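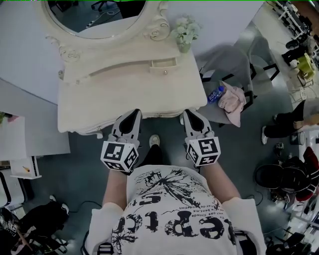

Painting over an old cream vanity – strip it, sand it, or leave it be?

Clarkside Home & Hobby Board > Furniture > Paint and Finishes
Thread views: 2,132

nayeli_t
Hello all, long-time reader and not much of a poster, so please be gentle with me! I've come into a vanity table from my great-aunt's house, cream-white and very ornate, and I have been walking past it every day trying to make up my mind. I love the shape. I love that she sat at it every single morning of my childhood doing her face while I was allowed to hold the powder. What I don't love is the color, which has gone a bit yellow next to our bedroom walls (we painted them a soft gray in November and I was so pleased with them until this came up the stairs).

So my question is, do I strip it all the way back, or sand lightly and paint over, or just leave it alone and learn to live with it? I've never done anything bigger than a picture frame. My husband says leave it. My sister says paint it green. I have two free weekends coming up and a garage with decent light.
– Nayeli

josefina_riquelme
Oh, welcome, Nayeli, and what a lovely thing to have from her! I'll tell you what I'd do, and it's the least work of the lot: wash it first. Really wash it, with warm water and a little dish soap, wrung-out cloth, and a soft toothbrush for the carved parts. Powder and hairspray build up for years and they go yellow all by themselves. I did my mother's dresser this way one Saturday and by lunchtime it was a different piece of furniture, and I had the paint already bought and sitting there on the step.

Try a patch on the side where it won't show and let it dry overnight before you decide anything.

BrijeshS
Agree with washing, disagree with stopping there. If the yellow is in the paint itself, no amount of soap will shift it, and old oil paints do yellow, especially in a room without much sun. I'd wash, scuff with fine sandpaper, put on a stain-blocking primer and then two thin coats of whatever color you like.

One serious thing before the sandpaper comes out, though. How old is it? If it could be from before the late seventies, please test for lead first. The hardware store will have swabs, though they aren't perfect, and a lab will test a chip for you if you want to be certain. No dry sanding until you know.
Brijesh Shakya

quentin_c
I'm going to be the grump here and say don't paint it at all. I've bought and sold old bedroom furniture for a good long while and I see so many pieces where the carving has been filled in by one coat too many. Every leaf and curl goes soft, like icing left out in the heat. You can always paint it next year, but getting it off again out of all those little grooves is a miserable job, and I say that as a man who once spent 9 evenings on a single mirror surround.

If the gray walls are the trouble, repaint the walls. Cheaper and quicker.

josefina_riquelme
Quentin, you can't tell the poor woman to repaint a room she only just finished!

quentin_c
I can and I did. A gallon of wall paint, one afternoon, done.

BrijeshS
Thin coats don't fill carving if you brush them out properly. It's people who load up the brush and leave it that get the icing effect. I did a sideboard in Kosedari eggshell, two coats, and you can still see every line in it. It wants a small round brush for the carved bits and some patience, and you go back after a minute and pull out anything that has pooled.

yamila.urrutia
Coming in with a different idea, if there's room for one more! I had the very same yellow problem and I used a glaze. You wash the piece, let it dry well, and wipe on a very thin gray-brown glaze, then wipe nearly all of it back off so it only stays down in the low parts. It cools the whole thing down and makes the carving stand out more. Mine was Dratham but any water-based one should do. It took me an evening, with the radio on, and my daughter did the drawer fronts.

Do put a clear coat over it afterwards if you use the table every day. I skipped that and I'm sorry now, there's a worn patch right where my wrists rest.

nayeli_t
You are all so kind, and I'm glad I asked before I got the sander out. My aunt bought it secondhand when she got married, so it could be any age at all, and I've ordered a lead test, thank you Brijesh. Yamila, the glaze sounds like something I could manage. Would it take over the old paint as it is, or does it need something underneath?

yamila.urrutia
If the old paint is sound and not too chalky it should take fine, but try it inside a drawer first. If it grabs and goes dark straight away, put a clear coat on, let it dry, and then glaze over that. Gives you more time to wipe.

BrijeshS
Seconded on the drawer test. And 5 minutes with the wax question too – if anybody ever waxed it, neither glaze nor paint will stick. Mineral spirits on a rag, window open, and see whether anything comes off.

quentin_c
A glaze I can live with. Take the handles off first, and put each screw in a labeled envelope.

nayeli_t
Envelopes are on the list, Quentin! I'm going to wash it this weekend and do nothing else until the test comes back. My sister is still sending me pictures of green paint.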